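Microwave Open/Close and Table Handling
README for the Sesumis room set

Contents of this folder cover one small room, one table and one microwave. The subject is everyday handling of a countertop microwave by one person: opening the door, putting something in, taking it out, closing the door. Maintained by Raelene Kerslake.

Size

34 sessions in total. 11 of them have full step notes; the others have start and end times only. Sessions are listed in sessions.txt in the order they were recorded, with the month and the time of day.

The table

The table is light wood with a smooth top. It carries the appliance and its cord, and small items are brought to it as a session needs them. Opening the door all the way takes up a good part of the free space, so check the placement notes before comparing reach distances between sessions.

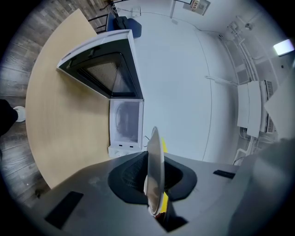 Door fully open, white interior, blue chair behind the table.

Step labels

open_door: from first contact with the door until it stops moving
place_item: from entering the cavity until the item is let go
remove_item: from first contact until the item clears the opening
close_door: from first contact until the door is shut

Times are in milliseconds. Steps shorter than 2000 are merged with the next one. A pause longer than 4000 is labeled idle. If the door is opened only partway, the step is still open_door and "partial" goes in the comment column.

Seen from above

The side of the table with the cord is called "far" in the notes. Left and right are always given from where the person stands, including for the door.
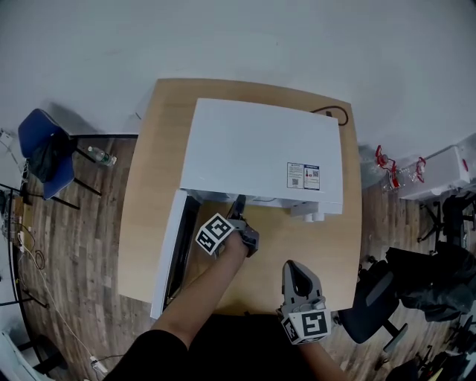 White appliance from above, door open to the left, cord at the far end of the table.

The room

Small, with white-painted surfaces and a wood-look plank floor. Lighting is from the ceiling. The light column in sessions.txt says "ceiling" throughout. No lux readings were taken.

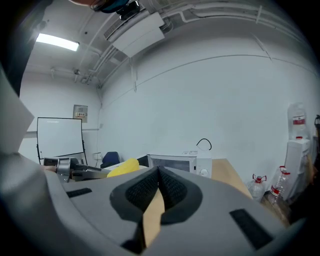

Ceiling light, air conditioning unit and white pipes.

Known problems

Item names are not consistent. "Lid" and "cover" mean the same thing. Melnyk and Vella are the two placement layouts, and early notes shorten them to M and V. The Lavex layout was dropped and its rows were deleted, but the name is still in layouts.txt.

Send label corrections to Raelene with the session number and the line.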